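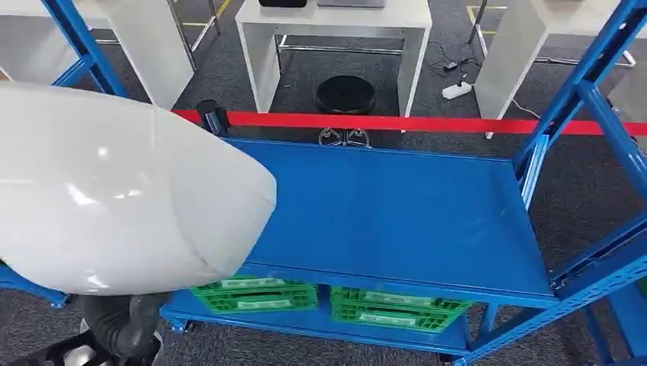 Arm halted during transfer to cart, hand will not close afterward

Posted by Nabila Khoo, May 20, 2020

Our site operates a Skellow unit that places curved white plastic parts on a blue cart. During the last run the unit stopped with fault 926 while a part was in the hand. The part was removed under the site procedure and the fault was cleared. The arms move normally again, but the fingers do not respond to a close command.
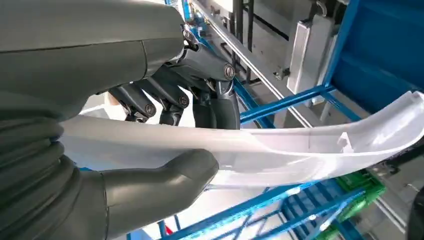
Reply from Rosângela Sampaio

Fault 926 is a grip force fault. Clearing it restores the arms and leaves the hand disabled until it is homed separately. Please proceed as follows.

Keep all persons outside the yellow floor tape. Move both arms away from the cart at low speed, with the fingers open.

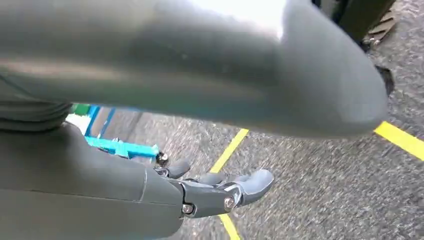
Select the hand in the service menu, run homing, and wait 12 seconds before sending any command. If the fault returns within 2 cycles, remove the unit from service and inspect the finger linkages.

Reply from Tratmont_user

Same fault on ours in November. Restarting did nothing.

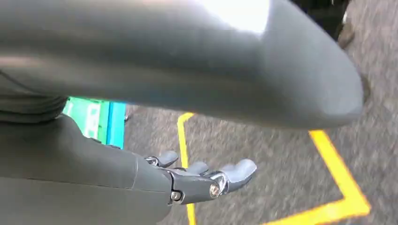 We were on version 11 of the hand software and the update fixed it. I do not have the file any longer. Try Plako support.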